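Pipette tip

A pipette tip is a small, hollow, cone-shaped plastic part that fits on the end of a micropipette and holds the liquid being moved. The liquid enters the tip and does not normally touch the pipette itself. Most tips are used once and thrown away. They are among the most heavily used supplies in biology, chemistry and medical testing laboratories.

Contents
Design
Materials and manufacture
Types
Packaging and storage
Waste and reuse
See also

Design

A tip has a wide upper opening, called the collar, and a narrow lower opening, called the orifice. The collar is pressed onto the shaft of the pipette and must form an airtight seal. When the plunger of an air displacement pipette is released, a cushion of air inside the shaft draws liquid up through the orifice. A poor seal lets air leak in, and the volume taken up is then lower than the volume set on the pipette.

The shape of the collar differs between pipette makers. Tips sold as universal are meant to fit several shafts, though the fit is often tighter on some than on others. Small ribs on the outside of the collar add stiffness and rest against the rack when the tip is stored.

Some tips carry molded rings at set heights along the wall. These allow a quick check by eye that the liquid has reached the expected level, but they are not accurate enough to be used for measuring.

Materials and manufacture

Nearly all disposable tips are made of polypropylene. It resists most common acids, bases and alcohols, and it can be heated in an autoclave without losing its shape. It is not suited to some organic solvents, for which glass capillaries or other equipment may be used.

Tips are made by injection molding. Melted plastic is forced into a steel mold with many cavities, each with a thin pin at its center that forms the hollow inside. The pin has to be well centered. If it is bent or worn, the orifice will be off to one side and the tip will release liquid at an angle. Rough edges left around the orifice, known as flash, can hold back a droplet.

Color is used to show the volume range. Yellow is common for tips up to 200 microliters and blue for tips up to 1,000 microliters, while the smallest tips are often left clear. The colors are a custom and not a formal standard, and many makers now sell all sizes uncolored.

Types

Filter tips have a porous plug near the collar. The plug stops droplets and aerosols from reaching the pipette shaft, where they could be carried over into later samples. They are widely used in work with DNA and RNA.

Low-retention tips have a smoother or treated inner surface so that less liquid clings to the wall. They are chosen for costly reagents and for liquids containing detergent.

Wide-bore tips have a larger orifice and are used for whole cells and long strands of DNA, which can be damaged when pulled through a narrow opening. Gel-loading tips have a long, thin end that reaches into the wells of a gel.

Packaging and storage

Tips are sold loose in bags, in filled racks, or as stacked refills that are dropped into an empty rack. A common rack holds 96 tips in eight rows of 12, matching the layout of a standard microplate, so that a multichannel pipette can pick up a full row or column at once.

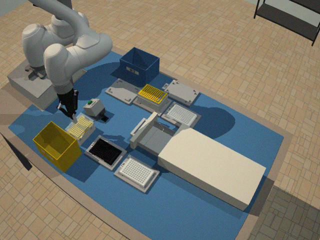
Yellow pipette tips in a clear box, on the left, in a computer-rendered laboratory setup.

Sterile racks are sealed by the maker and should be kept closed between uses. Bagged tips cost less but have to be racked by hand before they are autoclaved.

Waste and reuse

Used tips are hard to recycle because they may carry chemical or biological residue. Many laboratories collect them in rigid containers, as the narrow ends can pierce a plastic bag. Washing systems exist for some kinds of work, and refill packs reduce the number of racks that are thrown away.

See also

Micropipette
Microplate
Pasteur pipette

This page was last edited on September 26, 2025.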